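News > Local > Makers

Workshop group builds shopping helper robot from spare parts
May
By Fiachra Corrigan
Print this article | E-mail this article

PLEVPORT - A group of hobbyists at the Conneely shared workshop has spent the winter and spring building a two-armed robot meant to carry a shopping basket, and members say the machine can now hold a light load level for short stretches.

The robot sits on a wheeled base made from an old mobility scooter. Its arms were cut and drilled on the workshop's own machines, and most of the motors came out of scrapped office printers and a treadmill. Total spending so far is 112 dollars, most of it on bearings, wire and a replacement battery charger.

Work started after a member's father, who lives in Wetevholm and uses a cane, said he had stopped buying bottled drinks because he could not manage the basket and the cane together. The first plan was a simple cart that followed him through the store. The group dropped it when a trial version kept catching its wheels on displays at the ends of aisles.

The arms are now the main job. Getting a machine to grip both rims of a basket is fairly easy, according to the build log kept at the workshop. Keeping the basket flat when the contents are tall and can tip is harder, and water bottles have become the standard test load. They are heavy for their size, they slide on a slatted floor, and a bad tilt shows up right away.

Members have also been carrying baskets themselves and recording the view from head height, with both hands on the rims, to work out where the robot's own camera should sit and how much of the load it needs to see.
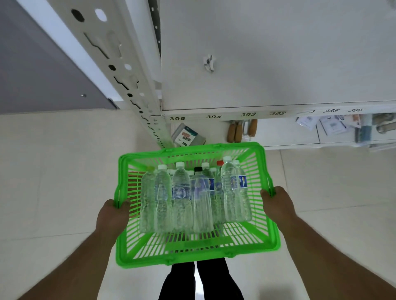 Vol. 13, No. 10

The clear bottles stand upright in the green basket, with hands on the left and right rims. From that height the caps and the far rim are in view along with the floor tiles and the lower shelves, and the group settled on a camera mount close to eye level after comparing it with one at chest height. The chest mount saw the near rim and very little else.

Clear plastic has caused its own trouble. The software that finds objects in the basket does well with boxes and cans but often loses a bottle against the slats, and bright reflections on the ridges make it worse. The caps are easier to pick out, so the current version looks for those first and works down from there. Bottles with printed labels get a second check.

Pale floors are another problem. Light from the tiles comes up through the gaps in the basket, and the program has at times read a gap as a solid object. A member rewrote that part in April, and the log lists fewer false readings since then.

The tilt control is simpler. Each wrist has a small level sensor, and if the two disagree the robot stops and waits until someone presses a button on the base. In the latest run at the workshop it carried a loaded basket for 30 feet before the left wrist slipped. The grip pads, cut from a bicycle inner tube, have been replaced with thicker rubber.

The robot has not been inside a working store. The group wants it to make 10 clean runs in a row on the workshop floor first, including turns in both directions and a stop for a person crossing in front. It has managed the straight part of the course but still swings wide on right turns - a fault the builders put down to one worn wheel on the scooter base.

There is also the matter of width. With the elbows out, the machine is wider than the narrow aisle members taped out on the floor. New upper arms are being cut this month to bring the elbows in, and the shoulder brackets will have to be drilled again to fit them.

Reaching for goods on a shelf is not part of the plan for now. The user would pick items and set them in the basket, and the robot would do the holding and carrying.

The workshop, on the lower floor of the former Ostgate mill, is open to members most evenings from 6 p.m. Build nights for the basket robot start at 7 p.m., and visitors may watch from behind the yellow line. The group is looking for a matching pair of scooter wheels and for anyone with experience in small gearboxes. Parts can be left at the front desk, marked for the basket project.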